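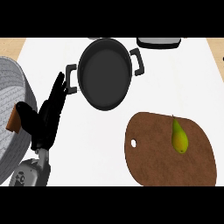

Cempaka Sembiring, Contributing Editor, Food and Kitchen Terms
November 2018

Poaching (cooking)

Poaching is a moist-heat cooking method in which food is held in a liquid kept below a simmer. The liquid may be water, milk, stock, wine or a sugar syrup. It is used for foods that break apart easily, among them eggs, fish and soft fruit.

Fruit

Pears are the fruit most often poached. Firm pears that are just short of ripe hold their shape; fully ripe ones tend to collapse. The fruit is normally peeled, and may be left whole, halved or quartered. Cut surfaces brown in air and are often rubbed with lemon juice.

A light syrup contains 200 grams of sugar per liter of water. Heavier syrups draw more water out of the fruit and give a denser texture. Quartered pears are usually tender after 15 minutes, while whole fruit takes longer. Doneness is tested with the point of a thin knife.

Equipment

The pot should be just wide enough to hold the fruit in one layer. Pears float, and the exposed side cooks unevenly and may discolor. A disk of parchment paper laid on the surface keeps the fruit wet. Pots of bare aluminum or iron can react with wine or lemon juice and affect the flavor.

Storage

Poached pears are cooled in their syrup and kept covered in the refrigerator for up to 4 days. The strained syrup can be boiled down and served as a sauce.

Related articles
Blanching
Compote
Court bouillon
Parchment lid
Simmering
Sugar syrup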